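FOR IMMEDIATE RELEASE - July 7, 2020

Pirken Kitchen Sort Opens Sign-Ups in Jostondale

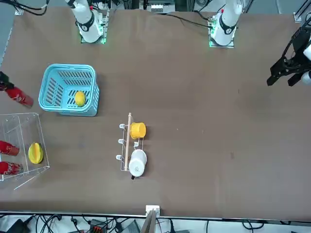 JOSTONDALE - Skurkeck, the home storage shop on Dagdag Street, is opening sign-ups for the Pirken Kitchen Sort, a free at-home program for anyone whose counter has vanished under cans, fruit and mugs. Runs through the end of August. No purchase needed.

How it works: clear one table. Put everything from the counter on it. Then sort. Drinks in a clear box so you can see what's left, fruit in a vented basket so air gets to it, mugs on a rack. A lemon in a light blue basket is a lot easier to find than one at the back of a drawer.

Each household gets a printed sorting sheet and 2 loaner baskets, curbside pickup only. Baskets come back after 12 days, rinsed please. There are 105 sets for the first round, more to follow if the supplier delivers on time.

Last year's pantry version drew 3,361 sign-ups accross the county, mostly in the final week. So early is better. Apartments welcome, dorm kitchens too.

Not included: mug racks, acrylic boxes, food. Racks and boxes are in stock at the shop at regular prices. Any box you can see into will do the job.

Sign up at the Skurkeck front window or by phone durng shop hours. Press may request a sorting sheet at the same window.

###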